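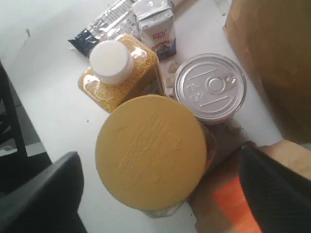

Zekmont to take over Casico's grocery wholesale business

Zekmont, the family-owned food wholesaler, has agreed to buy the grocery wholesale business of Casico. The sale covers the depot, the delivery fleet and all supply contracts with independent shops. It is expected to complete in June, once the remaining leases have been transferred. The price has not been disclosed.

Casico will keep its catering division, which is not part of the agreement and will go on trading under its present management.

The purchase brings the number of independent shops supplied by Zekmont to 1037. Most are small grocers and village stores that order once or twice a week. The combined product list will run to 1773 lines, covering tinned and dry goods, spreads, sauces, baking ingredients, drinks and household paper.

"We have been supplying the same kind of shop for a long time, and so has Casico," said Roman Lis, managing director of Zekmont. "Their routes start more or less where ours stop. For us this was a fairly simple decision."

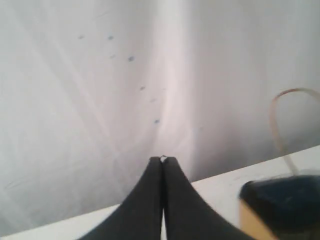 All 100 staff in the wholesale business will transfer to Zekmont on their current terms. Damian Olszewski, who has run the Casico depot for the past six years, will stay on as depot manager and report to Aniela Lis, operations director.

Shops do not need to open a new account. Existing Casico customer numbers will remain valid, and orders placed by phone will be taken on the same line as before. The cut-off for next-day delivery moves from 3 pm to 4 pm. Online ordering will switch to Wirance, the system already used by Zekmont customers, and login details will be sent out by post before the change.

"The first thing shopkeepers ask is whether they will still get the same driver," said Aniela Lis. "In nearly all cases they will. A few routes near the boundary will be redrawn – we will ring those shops ourselves."

Minimum order values stay as they are until the end of the year. Radosław Urbańczyk, head of buying, is reviewing lines that both companies stock, and customers will be told in advance if an item is to be withdrawn. 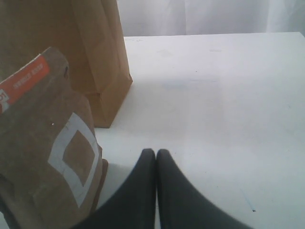
Brown paper bags are among the packaging supplied to shops.

Contact for press enquiries: Gunther Ostermann, Zekmont press office.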